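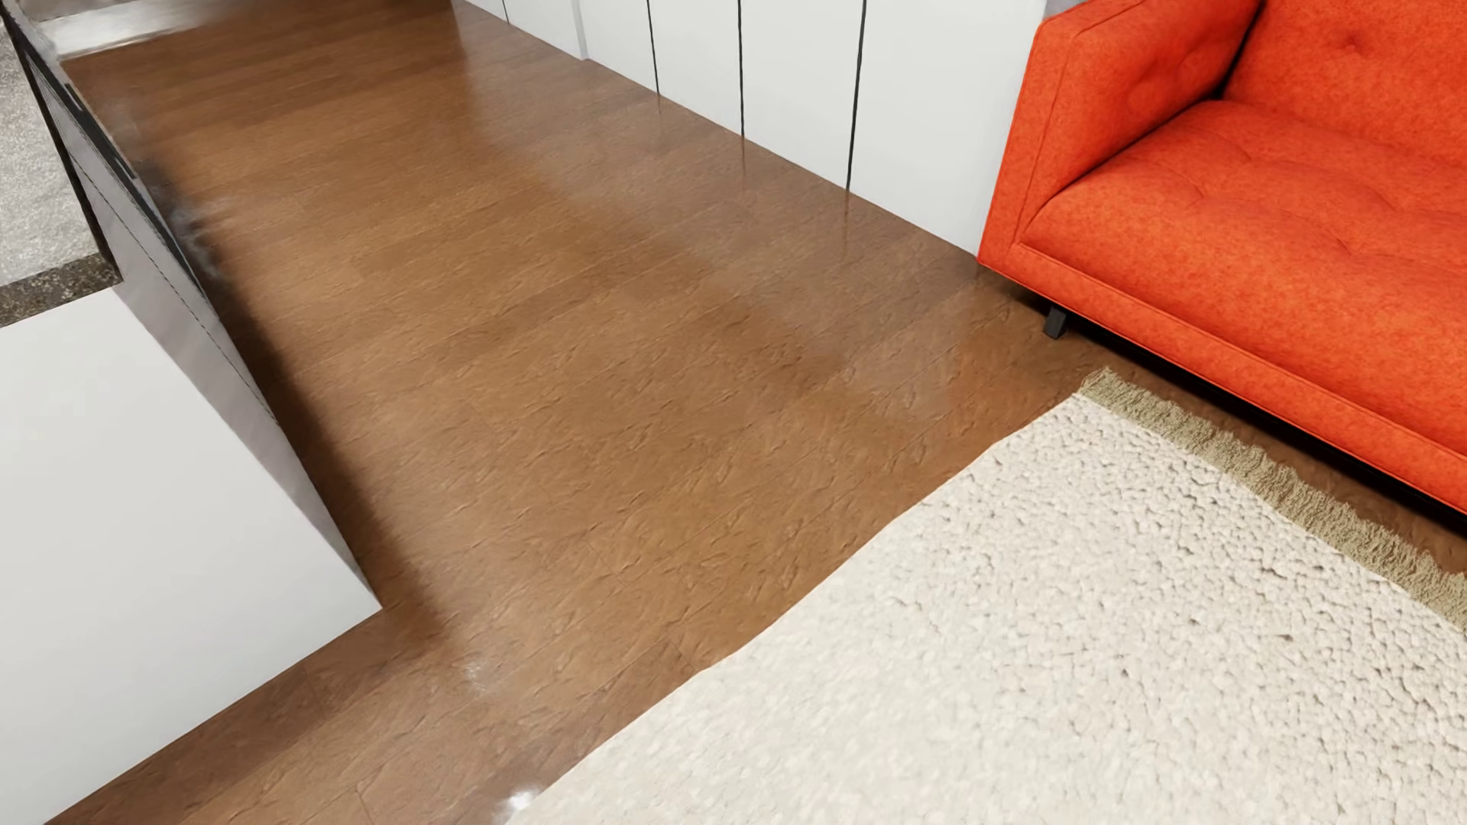 Rendered interior with wood floor, cream rug and orange-red sofa.

FOR IMMEDIATE RELEASE

Dakberg Fellowship of Churches Releases Common Catalog of Hymns and Service Music

GINHOLM, Monday, May 29, 2023 - The Dakberg Fellowship of Churches today released the first complete edition of its common catalog of hymns and service music. The catalog contains 3872 entries drawn from the printed hymnals, supplements and choir libraries of 30 member congregations. It is maintained in Truseo, a library records system, and can be searched by any congregation with a current login.

Each entry records first line, common title, tune name, meter, key, text source, tune source and copyright status. Where a hymn appears in more than one book, the entry lists the number it carries in each. Alternate texts set to the same tune are held as separate entries and linked. Descants, introits and sung responses are included when a member congregation holds at least one usable copy.

Preparation of the catalog began with a survey of pew hymnals. Data entry closed in February, after which the records were checked for duplicate tunes, variant spellings and missing meters. Entries that could not be matched to a printed source were removed and placed on a separate list, which will be reviewed before the next edition.

The earlier Dakberg index was a typed card file kept at the fellowship office in Ginholm. It listed titles only and did not distinguish between tunes of the same name. The card file remains at the office and may be consulted by appointment, but it will not be updated.

Search and Planning Functions

Users can search by Scripture reference, season of the church year, meter or any word in the first line. A search by meter returns every tune that will fit a given text, with the key and the highest note of the melody shown beside it. Results can be sorted by tune name or by hymnal number.

A planning page allows a musician or pastor to assemble an order of service and save it under a date. Saved orders show when a hymn was last used by that congregation. The page also prints a number list for the hymn board and a copyright line for the bulletin. It does not print full texts or music, and the catalog does not hold scans of either.

Scripture references follow the chapter and verse numbering of the pew Bible selected by each congregation. Psalm numbering can be set separately - this setting applies to the whole congregation and can be changed only by the administrator of its account. 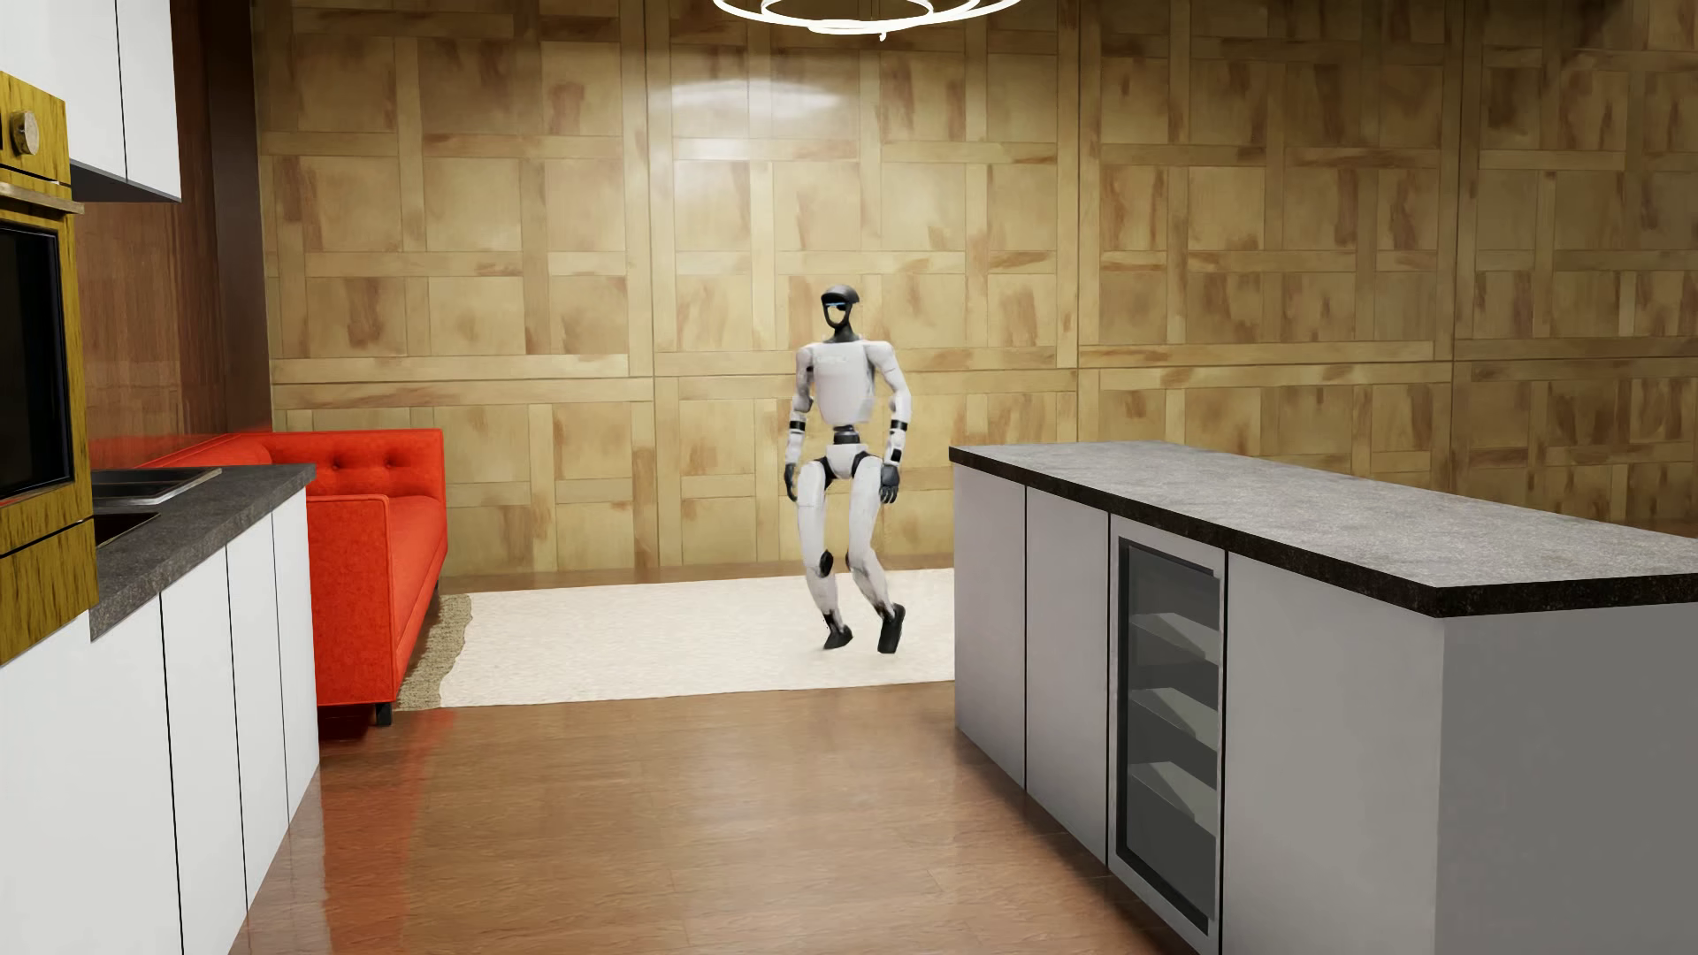
Access and Fees

Member congregations receive five logins at no charge. Congregations outside the fellowship may subscribe for $199 per year, which covers the same number of logins and all corrections issued during the subscription period. Logins are assigned to a role such as organist, choir director or office, and may be passed on when the role changes hands.

The catalog runs in a standard web browser. No separate installation is needed. Congregations without a reliable connection may request a printed index of first lines and tune names, bound in one volume.

Copyright and Permissions

Inclusion in the catalog does not grant permission to reproduce a text or tune. Entries marked "public domain" refer to the original text and melody; later harmonizations and translations may still be protected and are marked individually where known. Congregations remain responsible for holding their own licenses for projection, streaming and bulletin use.

Corrections and Next Edition

Corrections can be submitted from any entry by means of the "Report" link. A submission should state the hymnal, the hymn number and the line in question. Corrections to tune names and meters are applied monthly. Changes to copyright status are applied when the publisher's notice has been checked against the printed page.

The next edition will add Spanish-language texts and a field for sung psalm settings. Funding for this work is provided by the Fung Bequest for Church Music, which also paid for data entry in the present edition.

About the Dakberg Fellowship of Churches

The Dakberg Fellowship of Churches is an association of Protestant congregations with its office in Ginholm. It provides shared music resources, pulpit supply and records services to its members.

Contact: Music Resources Desk, Dakberg Fellowship of Churches, Ginholm

###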